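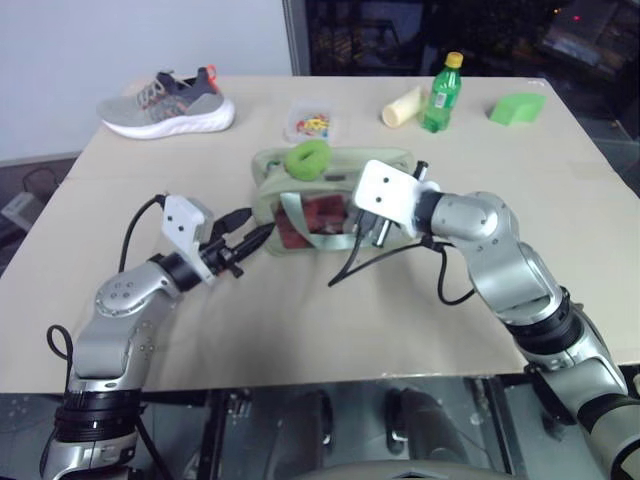
Clodeo progress report to Marix
23 January 2026

Work on Clodeo continued through this period under the publishing agreement with Marix. The game can now be played from the opening menu to the end of the harbor chapter without developer commands. Saving works everywhere except during boat travel.

Levels
Of the 16 levels in the design document, 11 are playable. Three of the others have rough layouts and no enemies. The remaining two have not been started. We moved the lighthouse level later in the order after testers kept reaching it without the rope, and the dialogue that mentions it still needs to be rewritten.

Performance
The console build holds its target frame rate indoors. The market square does not, mostly at night when all the lanterns are lit. Drutico, our porting contractor, has sent back a first set of changes to the lighting code. They are in the test branch and will be merged once the shadow flicker on stairs is fixed.

Sound and text
Brandão delivered the music for the first two chapters. The battle theme loops with a short gap, and a corrected file has been requested. English text is final up to the harbor. Translation has not begun.

Budget
Spending is around 10 percent over plan for the period. The extra went to Drutico for added hours on the save system. We expect to recover it by dropping the second trailer, which we would like Marix to approve.

Next steps
In February we plan to finish the three rough levels, fix saving on boats and send a new build for review. We still need the age rating forms from your office before the store page can be submitted.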